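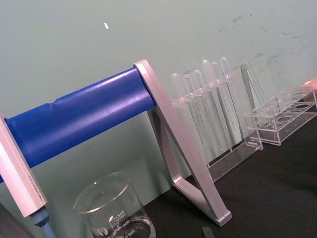 Skuvstead Teaching Lab
Pre-run safety checklist, two-arm glassware bench (Skemuveck setup)
Filled in Wednesday, before the afternoon run. Comments are mine, so blame me for the rambling.

Key: OK / FIX / WATCH

1. Stop button in reach of the person standing by: OK
I can hit it without leaning over the table, and I tried it with both arms moving. They quit right away. Please don't hang your coat on the post again!

2. Table cover flat, nothing caught under it: WATCH
The black cloth wrinkles up at the front. A beaker doesn't care much, but a flask set down half on a fold could go over, and the arms don't feel around for a level spot the way you or I would. I smooth it by hand before every run and I'd like us to keep doing that.

3. Glassware checked for chips and cracks: OK
Ran a fingertip (gloved, yes) around every rim. One tube went in the broken glass bucket and I put a fresh one in its place. I know people ask me whether the robot could do this check itself. Not yet! It will happily pick up a cracked beaker.

4. Plain water only: OK
Water for all the practice pours, no exceptions until item 7 has been an OK for a full month. I wrote it on the wash bottle in big letters too.

5. Grip pressure set for glass: OK
I checked the setting on both sides against the Pletia sheet. Last August somebody left it where it was for wooden blocks and we lost a perfectly good flask. The flasks get picked up by the neck.
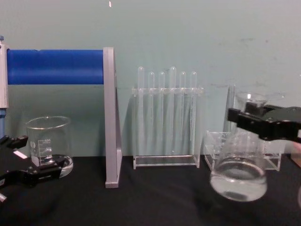
I'm a little less sure about beakers, to be fair. There's no neck to grab, so the fingers have to go higher or lower depending on how full it is, and a person sorts that out without thinking. Keep the fill low and we're fine.

6. Clear space between the arms: OK
Glassware stays toward the back, front of the table stays open. If you want to add something, ask yourself where the elbow goes, because the gripper end is the part everybody watches and the elbow is the part that bumps things. Racks stay where they are between runs. I had to push one back into place this morning, so whoever dusted, thank you, but please put them back!
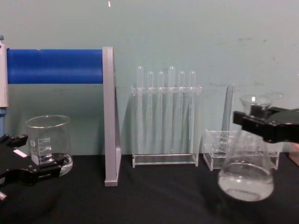

7. Lift, hold and set down without a spill: WATCH
We've logged 1,159 practice lifts now and I call 96 percent of them clean. Sounds great until you picture doing your dishes at home and dropping that many cups. The misses are mostly at set-down, when the base touches on one side first. I still want a person standing there for every lift, with a towel.

8. Arm cables free through the whole reach: FIX
The loop by the right wrist hangs lower than I like. It didn't snag on anything during my slow pass, but I want it clipped up before we go to full speed. Clips are in the Yip drawer, second from the top.

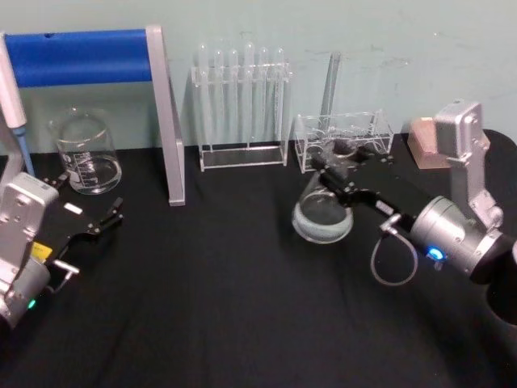

Right gripper on the flask neck, left gripper open.

9. People rules: OK
Goggles on, hair tied back, hands out of the work area while either arm is powered. If something tips, let it tip. Stop first, then grab the towel.

10. End of run: left blank till later
Arms parked, glassware rinsed and racked by a human (me, usually). I'd love to hand that job over, and I keep hearing that kitchens are next for these machines. Slippery glass in a sink is a whole different day's work, though, and I'm not putting it on the schedule.

To do before the next check
Clip the right wrist cable.
Order 2 spare flasks.
Tape down the back edge of the cloth.
Rerun item 7 at half speed and write the misses in the log, even the little drips.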